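Retar Cups, Page 2

September 6, 2018

Back again with more from the cup shelf! If you came in through the Retar front page, you probably already know that I collect cups with faces, beaks, ears, tails and anything else that makes a cup harder to wash. I keep saying the shelf is full and then I go to Arstead and come home with something wrapped in newspaper.

I'm giving this whole page to the cream one with the rings. A few of you asked for it after the last page, and I could look at it all day, so you didn't have to ask very hard.

How I got to ringed cups

My first ringed cup was a plain one from the Nurmi shop in Arstead, tall and green and a bit wobbly. I liked how it felt in the hand - your fingers find the grooves without looking - and after that I started picking up anything with ridges on it. Most of them are dull to everyone but me (I know, I know). The trouble with ridges is tea. It runs down the outside, sits in the grooves and dries there, and a sponge goes right over the top of it. I use an old soft toothbrush and a bit of dish soap, and I go all the way around each groove before I rinse.

Shelf number 19 in my notebook is for ringed cups only. It used to be for egg cups, but those have moved in with the saucers and seem to be getting along fine.

The duck

I love that the maker left so much alone. No wings, no feet, no big painted smile. It's all in the beak! Turn the beak away from you and you could take it for a little vase, or one of those stacking toys. Turn it back and it's a duck with its mouth in a bit of a pout.

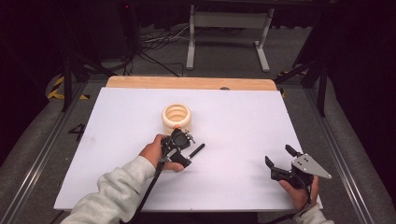
On the white board, with the pale edge of the wooden table behind it. From up here you mostly get the stacked rings and the open top. 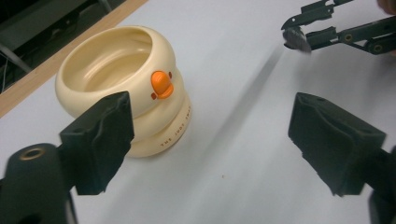
The beak at last, bright orange with a darker lower lip. There's small dark lettering around the bottom ring too - I get as far as "THE JUST" and then it heads off around the curve.

Questions I get a lot

Do I drink out of them? Yes, nearly all of them. The thick-rimmed ones are better for cocoa than for tea, I find, and anything with a beak is best held with the beak pointing away from your nose.

Are any for sale? Not the duck! I do have two spare Veso mugs with rabbit ears, one with a tiny chip on the handle, and I'd swap either for a ringed cup in any color I don't have yet. Blue would be lovely.

How many are there now? The notebook says 295, but I skipped a page last winter and still have to go back and fix it. The next page will be lids and the cups that lost them.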